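## 4. Setting up the Sollby tabletop pitch

You've got the box open, so now comes the good part! The Sollby mini football set goes from packaging to first kickoff in 14 minutes if you take your time, and once you've done it twice you'll hardly need these pages.

### What you need

- A flat table with space on at least one long side
- The rolled green pitch mat
- The bag of small parts (goals, ball, players)
- A soft, dry cloth

### 4.1 Laying the mat

1. Clear the front of the table first. Everything that lives there can slide to the back – games controllers, candy jars, cords, folded or not-so-folded cloths. Leave the back row alone after that.
2. Wipe the playing area with the dry cloth. Crumbs under the mat make bumps, and a small ball finds every single one.
3. Unroll the mat with the stripes facing up and leave it for six minutes.
4. If a corner still curls, roll the mat the other way for a moment and lay it down again. The rounded corners settle faster than you'd expect.
5. Turn the mat so its long sides run the way you want to play.

> **Note:** Two tables pushed together work very well. Put the whole mat on one of them and keep it clear of the seam. Even a tiny step between the tops will send a slow pass off course.

Thaís Arruda, who drew the field lines for this edition, likes to set the mat near the middle of the front table, with plenty of bare tabletop around it. We've come to agree with her. Players need somewhere to rest their hands, and a ball that leaves the pitch should have a bit of room before it reaches the floor. 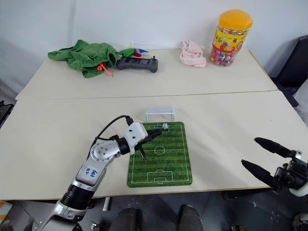 Try a few shots from each end before you add anything else. Roll the ball slowly down the center and watch it. If it drifts to the same side every time, your table has a slope, and a folded piece of paper under one leg will usually cure it.

### 4.2 Goals and players

1. Stand one goal at each short end, centered on the white line.
2. Press down lightly on both posts. They should sit flat and not rock.
3. Place the players wherever you like! The rule card suggests a starting lineup, but our testers had changed it by the second game.
4. Put the ball on the center spot.

> **Caution:** Small parts. Keep the ball and players away from children under three. If there is wrapped candy on the same table, put the lid on the jar during play so the pieces don't get mixed up.

> **Caution:** Keep cords off the mat and away from the table edge. A snagged cord can take the whole match down with it.

### 4.3 Between games

Leave the mat flat if you can. If you need the table back, roll it loosely with the stripes on the outside and never fold it. Creases across the lines are very hard to get out.

Missing a part? Write to Jussara Nogueira at the Sollby parts desk and give the number on the bottom of the box. Spare balls come in the same bag as the spare goals.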